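Carkbridge bench notebook, folding rig
April, started 9.40

Picking up from the last entry, in which I claimed the re-grasp problem was "mostly a data problem". I would like that struck from the record, but the notebook is bound.

State of play. The Woltora policy is trained on 3589 teleoperated folds, mostly light garments on the sage cloth. It does well on those. Give it anything black and it grabs with great confidence, at something. Today's question is whether the grasp-point head is at fault or the phase switching is. My money was on the head. I have been wrong about this rig before and have the graph to show for it.

Method, so that I can't change it afterwards: black garments only, dropped from a crumple, same cloth, same lights. Two conditions. A is the policy as it stands. B has the phase label fed in by hand from the keyboard, so the arms know whether they are meant to be spreading or folding. Grasp head untouched in both. 200 starts in all, split evenly, order shuffled by script so I can't save the nice ones for B.

Scoring is by the final outline against the template, plus a note of every grasp that takes more than one layer when the phase wants one. Call these double pinches. They are the ones that turn a tidy panel into a rope.

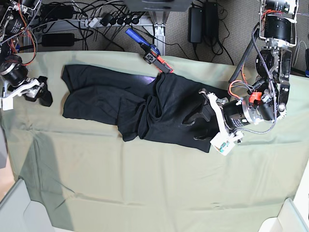
Condition A, before lunch

Left arm on the bunched end, flat panel lying off to the other side. I've logged this sort of grasp under "folding too early": one end has a decent folded edge, so the policy seems to decide the spreading is over and goes for the lump. The phase output agrees with that reading more often than I'd like. It flips to "fold" as soon as it finds one straight edge anywhere on the garment.

Double pinches in A were common enough that I stopped sighing at them. Wrist cameras didn't help much on black; the folds vanish into each other unless the light catches one.

Also lost a while to the log writer, which had been naming every run with the same stem. Fixed. Runs before 10.15 are renamed by hand, so be suspicious of them.

Condition B, afternoon

Much calmer. With the phase held on "spread", the same grasp head picks edges and sleeve corners that I would have called sensible if a person had done it. The double pinches don't go away, but they drop well below A, and the ones left over are nearly all on heaps with no clear edge to find. So it's the switching, or mainly the switching. The head has been taking the blame -- I owe it an apology.

Right gripper down on the upper part of a heap, left one waiting its turn with nothing in it:
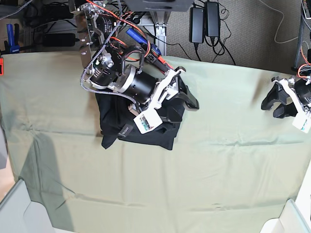

Surdu read the draft of this over the shared folder and objected that B isn't a fair test, as a human pressing the key is also a human looking at the cloth, and I may be slipping in exactly the judgement the policy lacks. Suggested a dumb timer for the phase instead, no eyes involved.

Annoyingly reasonable. I did hold "spread" longer on the bad heaps. Condition C is therefore a fixed timer, set from the median spread time in the training folds, and I'm not allowed near the keyboard.

To do
-- write the timer switch, test on 3 light garments first
-- relabel phases in the 698 training folds where the flip comes at the first straight edge
-- rescore A and B from the overhead video with the condition hidden
-- order more black T-shirts, the current ones are getting soft and cooperative

Stopped 17.20, motors off, arms parked.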